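Home Explore Notifications Profile

1/ Pantry stock for the Vovirberg hut, notes after one season. Dry goods only. Soy sauce noodles are still the base item.
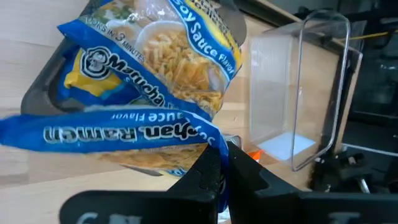
2/ Weight first. Noodles beat tinned soup per meal carried up from Dalach. Packets crush, so load them last.

3/ Clear bins for snacks. You can read the stock level without lifting a lid. Label the short side. 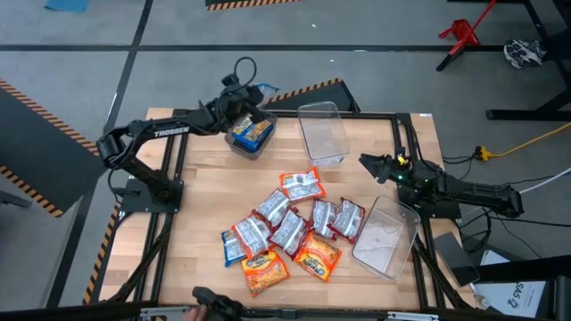 4/ Rotation: oldest at the front, checked in May. We wrote off 2 packets out of 100. The year before it was 26, all from one damp shelf.

5/ Bin size matters more than shape. The Hutano shelves take 20 litres at most.
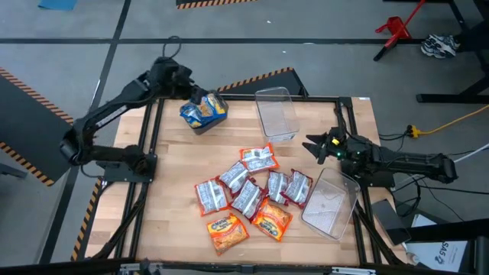 Anything larger goes on the floor, and the floor is where the mice are. Kamata shelves are deeper but bow in the middle. Order list to follow.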